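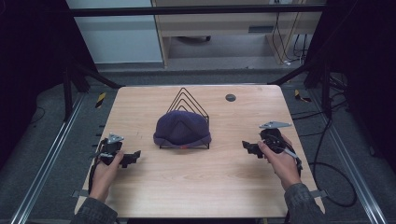

Warm clothing drive opens at Wullard library

10 December 2023

The winter clothing drive in Wullard opened this week at the public library on Brereck Street, with hats, gloves, scarves and coats free to anyone who needs them. It will run until the end of February.

The drive gave out 907 items last winter, the most since it began. Hats and children's gloves went fastest, and both were gone before the coldest weeks of the season. The library has asked for more of those this time and has set a goal of 100 adult hats by New Year.

Donations can be left at the front desk during opening hours. There are also drop-off bins at the Kustbridge bus station, next to the ticket window, and at Chu Hardware on Mill Road. Items should be clean and free of holes. Used coats are welcome if the zipper works. The library cannot take shoes, bedding or anything with a strong smell of smoke.

Knitted items are accepted in any color. Knitters are asked to pin a note to each piece saying what the yarn is made of, as some visitors are allergic to wool. Sizes for babies and toddlers should be marked if possible.

People picking up clothing do not need to show identification or a library card, and there are no forms to fill in. The racks are in the ground floor meeting room and can be reached from the side door on the parking lot. Each visitor may take up to 3 items per visit, and families may take that number for each child. There is no limit on the number of visits.

The meeting room is open from 11 a.m. until the library closes at 6 p.m. It will be closed on public holidays. Groups that normally use the room have been moved upstairs until March, including the homework club and the chess evening.

The town is paying for the racks and for the laundry of coats that arrive in need of a wash. That money was set aside in July, when the town council approved its winter budget. The same budget covers longer heating hours at the Kustbridge bus station, where the waiting room now stays open until the last bus has left.

Anything left over in the spring will be packed and stored at the library for next year. Coats that do not fit in storage will go to the thrift store in Kustbridge.

Questions about large donations can be asked at the front desk.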